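Evening, tea gone cold next to me again. I keep promising myself I'll write these up before supper and I never do.

A good day in the lab, on the whole! Geert had the morning slot and I took over after lunch, so the two of us finally got through the batch of demonstrations we've been chasing since the start of June. We're at 1209 kept episodes now, and 172 thrown out, which hurts a little when I think of the hours, but Karlijn is strict about the throwing out and I've come round to her way of seeing it.

What pleased me most was her result. She trained the Lockyer policy twice, once on 300 tidy episodes where we set everything out the same way each time, and once on 300 where we moved things about however we liked – the cups, the tray, the spatula, all of it. The messy set won, and by more than I would have guessed. On new layouts it finished 59 trials where the tidy one kept reaching for places where things used to be. Kamrul wants to see it again with a different seed before he'll smile about it, and I suppose he's right, he usually is.

So the afternoon was all messy layouts. Both arms working over the white board, little dark cubes down the middle, the red spatula next to them, and the back row full of kitchen things. I do love the pink cup, I don't know why. My shoulders ache from the leader arms and I should really ask Femke how she sits through a full day of it.

Tomorrow I'll relabel the handover clips, and I must remember to bring Joris his charger back.
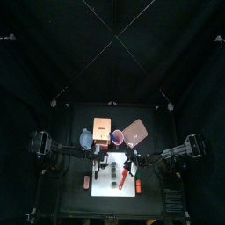
Filed under: Lab days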